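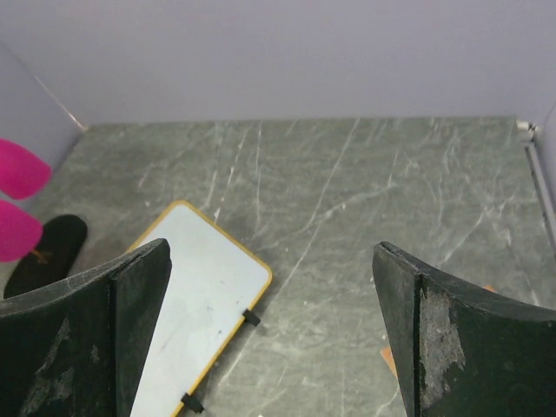
Who should pay for drinkware broken at a private event, the host or the venue?
The host should pay, provided the rental agreement states a price per piece and the host has signed it before the event.

Member Forum > Contracts and Charges > Thread 2687
Breakage clauses for rented drinkware

Plodoreck_Hall_Office
Posted January 28, 2019

The Plodoreck Hall office is revising its standard rental agreement and requests the views of other members on breakage. Under the present wording, the renter is responsible for "reasonable replacement costs." This wording was disputed twice in December. In both cases the renter accepted that glasses had been broken but did not accept the price we charged, which was taken from the supplier's current list.

We are considering a fixed price per piece, printed on the second page of the agreement and initialed by the renter. We would be grateful to hear whether members with a fixed price have found it sufficient, and whether a deposit is also held.

HendelRentals
Reply 1

Hendel has used a fixed price for several seasons and recommends it. Ours is reviewed each year, and the price on the signed agreement applies even if our own costs have gone up in the meantime. We hold no separate deposit for drinkware. The charge is added to the final invoice, which is due within 7 days of the event.

Please note that our agreement lists chipped pieces together with broken ones. The earlier version did not, and renters objected to paying for a glass that would still hold water.

Dedari_Events
Reply 2

We must respectfully disagree with the previous member on deposits. Dedari serves mainly family events, and final invoices are often paid late or by a person other than the one who signed. A deposit settles the matter on the spot. It also gives both parties a reason to attend the closing inspection, where most misunderstandings can be cleared up.

We do support the fixed price.

m_rodrigues
Reply 3

I write as the manager of a mid-sized venue with a stock of roughly 3000 pieces. Our policy is to absorb ordinary breakage and to charge only where there has been clear carelessness. The cost of ordinary breakage is part of the room rate. Renters are told this when they book, and complaints on the subject are rare.

I would ask the Plodoreck office to consider whether the sums recovered justify the correspondence. A dispute over six glasses can occupy a staff member for most of a morning.

Muthu Rodrigues

HendelRentals
Reply 4

The approach described in Reply 3 may suit a venue that owns its stock. It cannot be adopted by a rental firm, whose income is the stock itself. We would also question who decides what is "clear carelessness." That phrase appears open to the same objection as "reasonable replacement costs."

m_rodrigues
Reply 5

The point about the phrase is accepted. In our case the duty manager decides, and the decision may be appealed to me in writing. I maintain that the policy is suitable for venues.

Cardenas_Banquets
Reply 6

Cárdenas wishes to raise the matter of colored drinkware, which has not been addressed. Colored lines are discontinued more often than clear ones, and a single replacement may be impossible to obtain. Our agreement therefore has two prices, one for clear and one for colored, and the renter initials each.

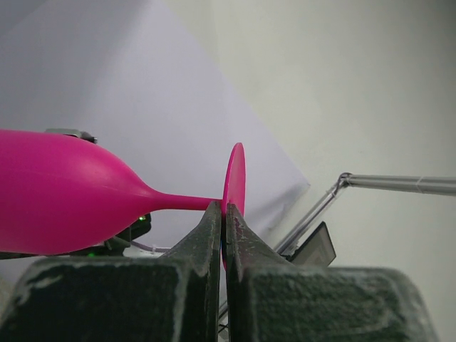
Bright pink wine glass, lying on its side.

We also keep spare colored pieces in storage and do not offer them for rent. When the spares for a line are gone, the line is withdrawn at the end of the season.

Dedari_Events
Reply 7

Two prices would be confusing for our clients, many of whom do not choose the color until the week of the event. We charge the higher price for all stemware and have received few objections.

Cardenas_Banquets
Reply 8

With respect, a renter who breaks a plain clear glass should not pay the price of a colored one. We would expect that arrangement to be challenged sooner or later.

Plodoreck_Hall_Office
Reply 9

The office thanks all members for their replies. Our draft will include a fixed price per piece, separate prices for clear and colored drinkware, and a definition of breakage that covers chips. The question of the deposit remains open and will be decided with our accountant. Members who hold one are invited to send their wording to the office by private message.

HendelRentals
Reply 10

Our chip clause has been sent to your inbox. Please change the firm name in the second paragraph before use.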